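Danai Sarantis
19/07/2026

1/ Spent the morning on the packing bench at Zerkstead going through the mixed bins. Notes for anyone on the small parts rota.

2/ We had 141 lines to clear before the Ondieki pallet could be closed. Most were single items in clear bags, plus a few odd shapes with no bag at all.

3/ Bagged stuff slides. If you tip a tote in too fast it all ends up in one heap and you spend longer sorting it out than you saved. Tip slowly, from the low side.

4/ Please don't fill past the line. 30 items in a bin is plenty for mixed sizes. Last February we tried 80 and had bags caught under everything.

5/ Soris labels go on the flat side of the bag, never over the seal. I relabelled a whole tote today for this.

6/ Grey metal bin, getting towards the end of a batch. The floor is streaked and worn now but it's still fine to use. Orange-red item at the back with a crinkly clear wrapper over part of it.
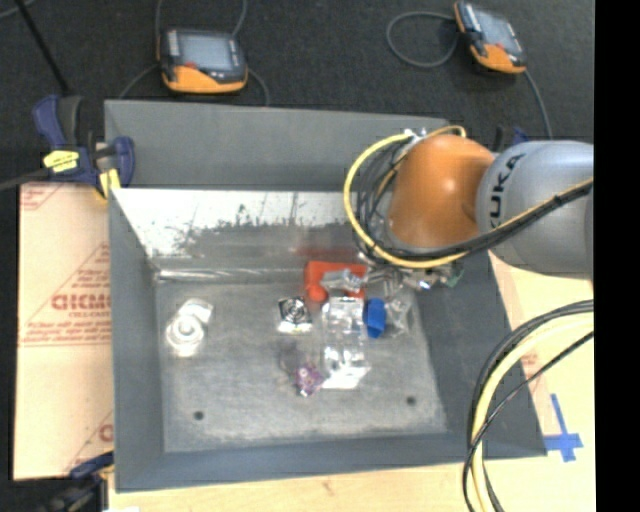 7/ Last few items. Check the corners before you call a bin finished. Clear plastic is hard to spot against shiny metal, so look from both sides.

8/ Floter order 598 is still waiting on two boxes. It's on the shelf by the door, please leave it there.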